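Two-arm bench cell open for hire

Vanville now rents out the Pevell cell by the half day. You get two arms on a shared rail, an enclosed table and a camera at the wrist.

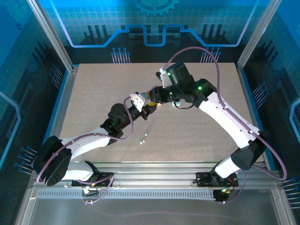

Hire is 40 pounds for members and 100 for everyone else, with setup included. Small parts work best, so bring your own if you have them. 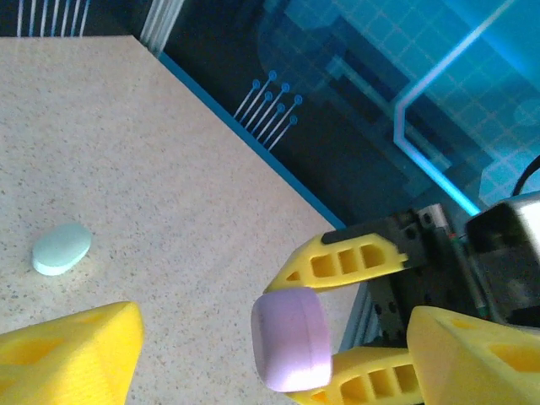
The printed fingers are the Shin pattern and can be swapped. Spare pads cost 2 pounds each. We would have liked a longer cable on the controller, but Birnia has none until November.

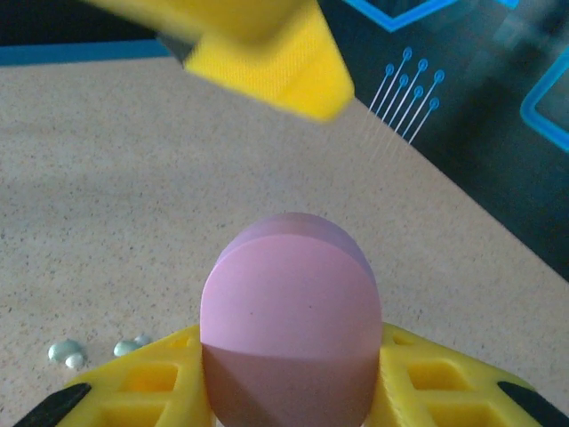 Pink piece held between the yellow fingers.

Bookings open at 10 on 30 July 2019.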